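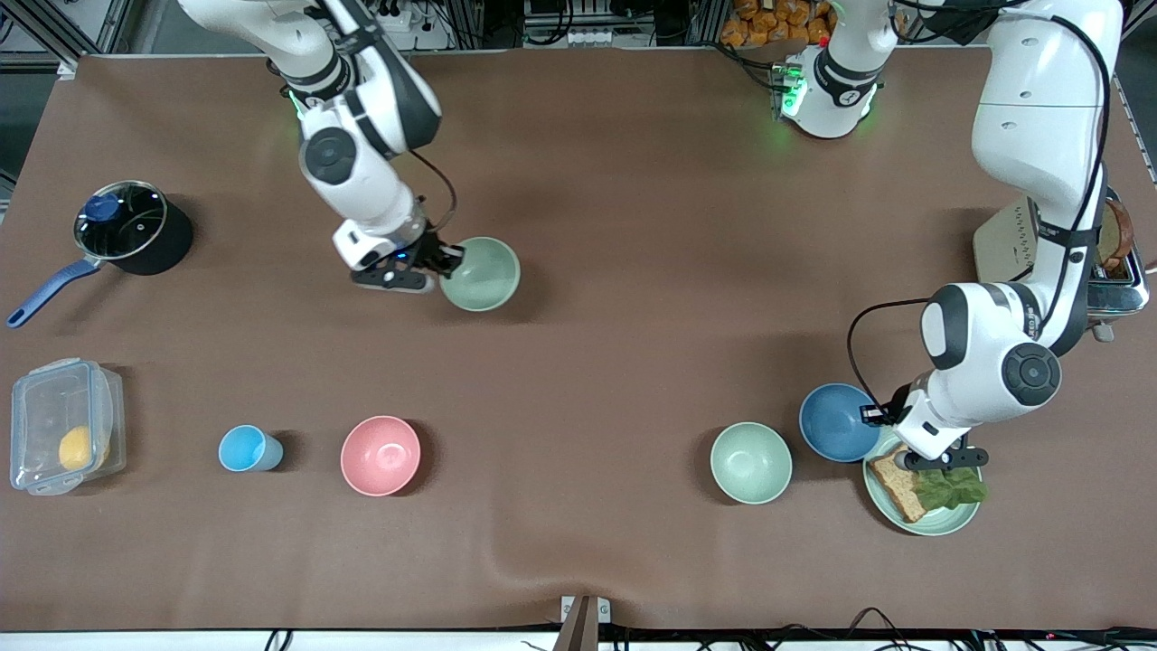
Toast, lettuce and a green plate: one of the lunch settings on the big table.

Wanted: people who doubt that a kitchen table can be laid "properly"

Lougher is looking for 33 participants for a tabletop study in July. We want to know how people set out an ordinary light lunch and clear it away again, and whether the advice printed in household guides makes any difference. I have my doubts, having read a good deal of it. Most of it seems to have been written by people with very large cupboards.

What you would do

You come to us for 2 sessions on separate days. Each time you get a table with a mixed lot of kitchen things on it: plates, bowls, a saucepan with a lid, bread, a bit of salad. You make up an open sandwich, put the rest where you think it belongs, then clear the table. In the second session you do it again after reading the Flovbridge method, a set of layout rules that promises a calmer kitchen. I make no such promise.

There is no right answer and no score. Please don't practise. If you normally leave the pan where it landed, leave it there.

Who we want

Adults who make their own lunch at least a few times a week. Left-handers are very welcome, as the guides hardly mention them. You needn't be tidy. We can't take anyone who has worked for Akow or Jaltivance, both of which sell kitchen storage and have views on the matter.

You will be handling bread and lettuce, so tell us about any food allergies when you write. You won't be asked to eat anything, and I wouldn't recommend it by the end of a session.

What you get

£100, paid after the second session, plus bus or train fares if you keep the tickets. Come to one session only and you get half. We can't pay for taxis - people do ask.

How to apply

Write to Delyth Beddoe, Lougher, quoting study 664. Say which weekdays suit you and which hand you use to butter bread. A couple of lines will do; we don't need a CV or your thoughts on drawer dividers.

Posted May 31, 2022. Applications close when the places are filled.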